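4. Setting up the Catalness dehumidifier

4.1 Choosing a position

1. Stand the unit upright on a level floor. If it has been carried on its side, leave it upright for 3 hours before switching on.
2. Leave a clear space of 28 cm at the back and on both sides.
3. Close windows and outside doors in the room. Inside doors may stay open if you want to dry more than one room, but drying will be slower.
4. Plug straight into a wall socket. Do not use an extension lead.

Caution: Do not run the unit where it can be splashed, or within reach of a bath or sink.

4.2 Fitting the water tank

1. Pull the tank out by the lower grip and take out the packing foam.
2. Check that the white float moves freely up and down.
3. Push the tank back until it clicks. The TANK light goes out.
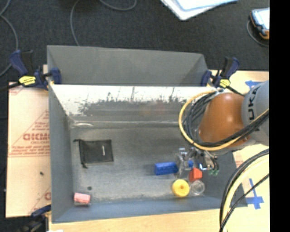
If the TANK light stays on, take the tank out and refit it. A float that has come off its pin will also keep the light on; press it back over the pin with your thumb.

4.3 Using the drain hose

The unit can drain without the tank being emptied by hand. The hose is sold separately (part 566).

1. Switch off and unplug.
2. Remove the rubber plug from the outlet at the back. Keep it -- you will need it if you go back to using the tank.
3. Push the hose fully on to the outlet and lead the other end to a floor drain.
4. Make sure the hose runs downhill all the way, with no kinks.

Note: In an unheated room, check the hose for ice in cold weather.

4.4 First run

1. Press POWER, then set the dial to 5.
2. Leave the unit running overnight. A faint smell at first is normal and will clear.
3. Turn the dial down once the room feels dry.

The fan carries on for a short while after you press POWER to switch off. Wait until it stops before you unplug.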